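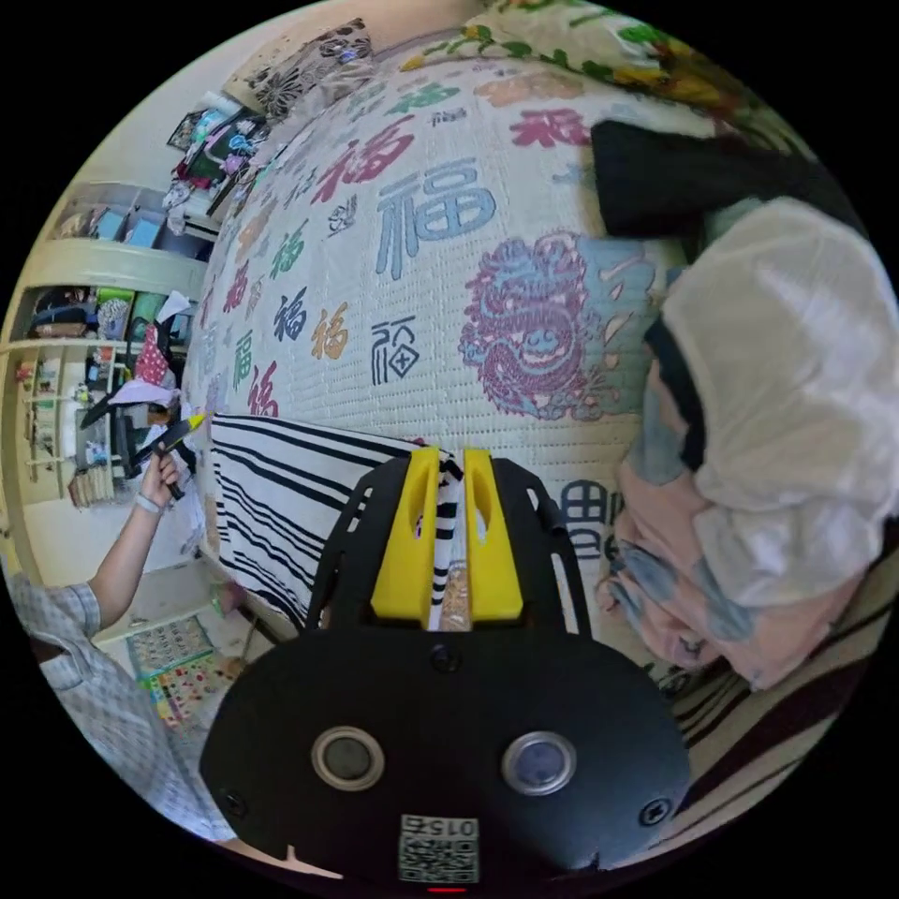 A black-and-white striped cloth at the edge of a cream-colored quilted mattress.

Kombridge, 2 May 2020

When the Kekard textile care service opened its household advice line in October, its staff expected questions about stains. Most callers wanted to talk about bedding instead.

"People ask how often a mattress cover should be washed, and whether they may use hot water," the head of the service said in an interview at the Kombridge office. "The label answers the second question. The first depends on the household."

The line has taken 108 calls on bedding alone. Many concern quilted covers, which hold moisture longer than flat sheets. The service advises callers to dry such covers fully before they go back on the bed, and to leave at least 2 hours between stripping a bed and making it again.

Dark stripes on white cotton are another frequent subject. "The first wash matters most," the head of the service said. "We tell callers to use cool water, to wash the item alone and to take it out of the machine promptly. Dye that has moved onto the white is difficult to remove – in some cases we advise against trying."

Asked about fabric softener, the head of the service was cautious. Softener can leave a film on cotton, and the service does not recommend it for towels or children's bedding.

The advice line is run jointly with the Hegyi laundry school, where 17 students are enrolled this year. Students answer calls under supervision after eight weeks of training. A printed guide to washing symbols, titled Dino after the school's former building, is available free of charge at the Kombridge office and may also be requested by mail.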